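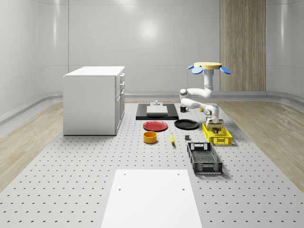

Hallo zusammen,

kurze Rückmeldung zur Frage von gestern Abend, und dann gleich noch eine Bitte von mir!

> Ich habe mir den neuen Szenensatz für Jirnow gezogen und frage mich, ob wir beim Aufnehmen wirklich so viel Kram auf der Platte brauchen. Der Arm soll doch nur lernen, Dinge in die Kisten zu legen. Banane, Tasse, Kiste, fertig. Und wie viele Durchgänge pro Anordnung wollt ihr haben? Bei Gillano hatten wir damals 20, das war zäh genug.

Doch, den Kram brauchen wir, und ich finde ihn inzwischen richtig gut. In der ersten Runde hatten wir nur den Würfel und eine Kiste, und das Modell war darin nach kurzer Zeit prima. Sobald aber ein Teller danebenstand, ist der Greifer einfach drübergefahren (wer die Videos gesehen hat, weiß, was ich meine). Seit wir roten und schwarzen Teller, Schüssel, Tassen und Banane mit auf die Lochplatte stellen, sehen die Bahnen viel vernünftiger aus. Beide Kisten bleiben immer in der Szene, die schwarze und die gelbe, damit die Anweisung "in die gelbe Kiste" überhaupt etwas bedeutet.

Zu den Zahlen: 20 Durchgänge pro Anordnung reichen völlig, wenn wir dafür mehr Anordnungen haben. Ich peile 30 an. Mit dem, was aus Prerkerby schon da ist, kommen wir auf mehr als 1000 brauchbare Beispiele, und das wäre für unsere kleine Runde doch großartig!

Was beim Teleoperieren bitte beachtet werden sollte:

- Startpose des Arms jedes Mal leicht ändern, auch mal direkt über einer Kiste beginnen.
- Fehlgriffe **nicht löschen**. Wenn ihr nachfasst und es dann klappt, ist das für uns besonders wertvoll. Bitte mit `retry` markieren.
- Kisten auch schräg stellen und so, dass der Unterarm aus Kamerasicht mal eine Tasse verdeckt.
- Schrank und schwarzer Sockel bleiben fest, die werden nicht mitgewürfelt.

Der Exporter von Ahn schreibt jetzt übrigens die Greiferöffnung bei jedem Zeitschritt mit. Ältere Aufnahmen ohne dieses Feld könnt ihr trotzdem hochladen, ich rechne das aus den Gelenkwinkeln nach.

Offen ist noch die Beleuchtung. Ich würde sie gern pro Anordnung variieren, habe aber Sorge, dass uns die Reflexe an der Rückwand dann ständig wandern. Hat das jemand schon probiert? Sonst teste ich es heute ab 20 Uhr mit ein paar Szenen und lege die Ergebnisse in den gemeinsamen Ordner.

Viele Grüße und viel Spaß beim Greifen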